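# Second month with the vise cell

We're a small machine shop and I've been loading vises by hand there for 11 years. In October the arm takes over the loading on second shift, so most of my Thursday went to the simulation.
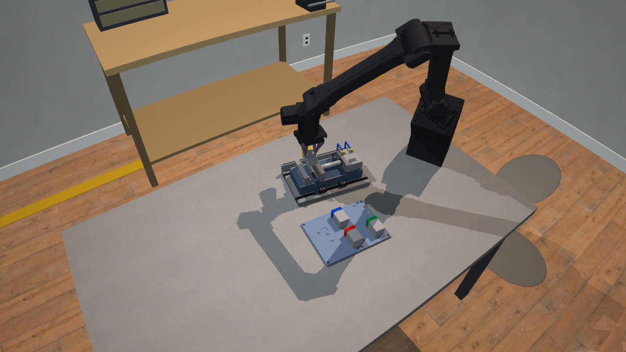 Halina Mazurek set up the first version and I've been fixing what she couldn't know, like how far you back off the screw before a block will drop in clean. A usual batch is 400 blocks. By hand that's a full shift and a sore wrist.

What changes for us is mostly the schedule. Igor moves to inspection, which he asked for. I keep the setups and learn to write the pick sequences. Xiaoyan Mao is staying on nights but will be watching two cells, and she isn't happy about it. I think she has a point. The pay hasn't moved and the walking has doubled.

We have a meeting about that next week. Until then I'm still loading by hand.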